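Report of a Visit to the Cullinane Footwear Works
Prepared for the members of the Skunden Leather and Textile Society
September 26, 2022

The Society's party of 15 was received at the Cullinane works by Aoife Ó Súilleabháin, the site manager, who gave a short account of the firm before the tour began. The works was founded as a slipper maker and now produces walking shoes and padded indoor footwear, chiefly for the hospital and hotel trades. Present output stands at 600 pairs a day.

Members were shown the leather store first. Hides are graded by hand under north light, and the grader's chalk marks remain on the skin until cutting. Several members asked about the supply of lining leather, which has been difficult to obtain since June. The firm has moved part of its range to a woven lining from Drovent and reports few complaints from customers.

The party then passed through cutting and closing to the component benches, where the talk turned to insoles. The shape of the insole decides much of the comfort of the finished shoe, and the works keeps a separate set of patterns for its wider fittings.

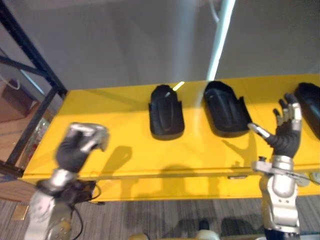 Stitching and Padding

Frida Nørgaard, who has charge of the closing room, spoke on quilting. Padding must be stitched before the upper is shaped, and the stitch lines are planned so that they do not meet the bend of the foot. Two thread weights are in regular use. The heavier is kept for edges and bindings, where wear is greatest.
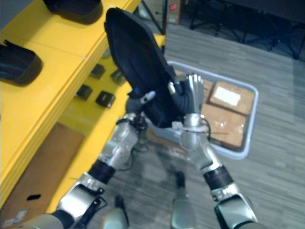 Training in the closing room lasts two years. Apprentices begin on straight seams and bindings, and proceed to curved work once their samples have been passed. Mrs Nørgaard expressed some concern at the number of local colleges which no longer teach machine stitching, and invited the Society to raise the matter with its educational members.

After luncheon in the canteen the party visited the pattern archive, where the earliest slipper patterns, cut in stiff brown card, are still consulted. The Society's thanks were conveyed by the Chairman. Members wishing to borrow the Cullinane pattern lists may apply to the Secretary in writing.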